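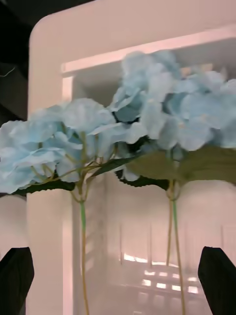
Fake Flowers, Real Fuss: A Morning With Lilibeth Bautista

By Arnel Manalastas
18 April 2025 | 4 min read
Print | E-mail | 12 comments

Lilibeth Bautista does not water anything. She makes arrangements out of artificial stems for Gakside, the event rental outfit, and she talks fast — I got maybe half of it down.

Hydrangeas first. "People think blue is blue. It isn't. You want the pale one, with the white on the ruffles, or it looks like a shower cap."

Her roses are red. Always. She tried peach in November, for a hotel job. "Never again. Looked like ham."

The stems come from Dedska in boxes of 40, heads squashed, leaves every which way. So most of the work is fixing. Leaves pop off, she keeps them. Petals too — a light blue heap of them in the white tray, some leaves mixed in.

"You don't throw out a leaf. A leaf hides a bad join."
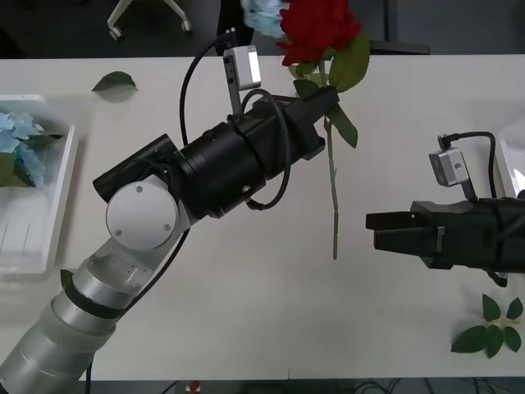
Laying it out

Everything goes flat on the white table before it goes in a vase. Blooms to the far side, stems toward you. Blue hydrangea at the left, then the roses.

"Don't line them up like forks," she says. "Loose. Let one sit lower than the other."

And the stems? She cuts late. A rose on a long stem can allways get shorter. She once trimmed 16 of them too early for a Civau lobby and had to start over, on a Saturday, with no spares.

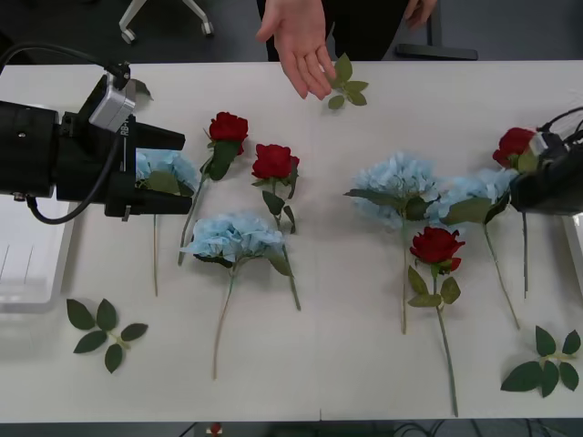 She's also picky about greenery. A small sprig is worth more to her than another bloom, and she'll move it three times before she leaves it alone. Bending leaves is fine, glue is a last resort. "Glue shows. Under those lobby lights, it shows."

Cleaning them? Hair dryer, cool setting, 10 minutes. A soft paintbrush for the creases. No sprays, she hates the sprays.

Would she ever go back to real ones? She did those for years, at a shop on Engelhardt Street. Long pause.

"I miss the smell. I don't miss teh buckets."

Print | E-mail | 868 shares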